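Toast Before Nine
A short story

The first loaf

Heriberto Bedoya decided in September that he was going to serve toast, and only toast, and that it would be the best toast in Custon.

He told me this on the stairs, with a loaf under each arm and flour down the front of his coat. I had come down to get my mail. I didn't get it until the evening, and I didn't mind one bit, because when Heriberto is excited about a thing you want to be standing close to it. He had rented the front half of the old shoe repair on Dranda Street. He had 50 chairs' worth of ideas and room for six chairs. He had a name picked out, and then another name, and by the time we reached the landing he'd thrown out both.

"Do you know what toast is?" he asked me.

I said I thought I did.

"It's bread that got a second chance!" he said, and dropped his keys.

The loaves were from Cárdenas, the bakery by the bridge, where the line starts in the dark and smells so good that people join it without knowing what they want. One was a plain white. The other was a rye so heavy he kept shifting it from elbow to hip. He cut me a piece of the white on the windowsill with his pocketknife, and I ate it right there in my slippers – sweet, a little salty, soft all the way through. I asked him when we could start.
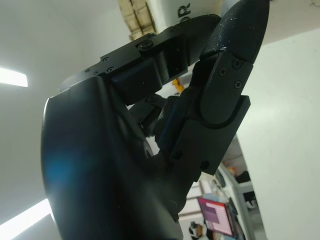 We started the next morning at 6, before my shift at the library. I say "we" because by then I had been promoted. I was Head of Butter. There was no pay, but I got to pick the dish, and I picked my grandmother's, the one with the chipped lid and the painted cow.

The shop had been scrubbed until it squeaked. Heriberto had an Uvix radio going in the corner, an ancient thing that only got one station, and the station only played accordions. I love accordions. I didn't know that about myself until that week.

Trial and error

It takes a lot of bread to find out what you like. We had a notebook with columns for the kind of loaf, the thickness, the setting and how we felt, and the last column kept running over into the others. "Too proud," Heriberto wrote beside a thick slice of rye. Beside a thin one he wrote "sounds like a door." I gave a raisin slice 100 points before he told me we weren't using points. 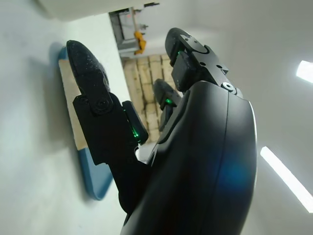 He wanted the crust to crackle and the middle to stay tender, and he wanted butter to reach the corners. That was my department, and I took it seriously! Cold butter tears. Melted butter soaks straight through and leaves the top looking sad. What you want is butter that has been out on the counter since you woke up, pushed with the flat of the knife toward the edges first and the middle after. I practiced at home. I practiced on crackers at the library, behind the returns cart, until my supervisor asked for one.

By the fourth morning we had used up so much bread that Cárdenas gave Heriberto his own shelf. The woman at the register wrote his name on a piece of tape. He took a detour past the bridge every day after that just to look at it.
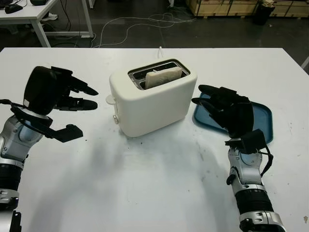

My aunt had strong views on toasters, and I carried them all with me into that shop. She held that anything with more than two slots was for hotels. She'd have approved of ours. It was white and rounded at the corners, with a silver rim around the opening, and it sat on the white table as if it had always lived there. One pale slice stood up in the front slot, a little too tall to hide, and the teal tray lay just to the right, ready for whatever came next. I can't explain how happy that tray made me. Heriberto had wanted plates. I had argued for the tray through an entire accordion program, and I would have argued through another.

"It looks like the sea," I told him.

"It looks like school lunch," he said, but he was smiling, and he moved it a little closer.

Then we stood and waited. I have been to weddings with less in the air. A bus went by, and the window hummed with it, and Heriberto put his hand flat on the notebook as though it might blow away.

"White, medium cut," he said. "Number 22."

"Number 22," I said, and picked up the knife.
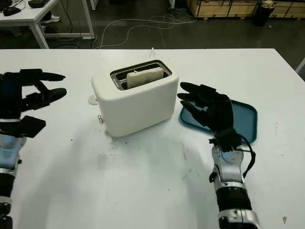 Number 22

It was the one. I knew from the sound of the knife going over it, that dry little scrape, and then the butter caught and began to shine and I got it all the way into the corners, every one of them. I cut it across from point to point. We each took a half and didn't talk.

The crust crackled. The middle was tender. Heriberto shut his eyes and chewed for what felt like a whole song, and then he went over and turned the radio up as far as it would go.

A man in a postal jacket knocked on the glass. We weren't open. There was no sign, no price, no menu, and four of the six chairs were still at Heriberto's cousin's house.

"Is that toast?" the man called through the door.

Heriberto looked at me. I looked at the butter, and there was plenty.

"Come in, come in!" he shouted, already reaching for the loaf. "White or rye?"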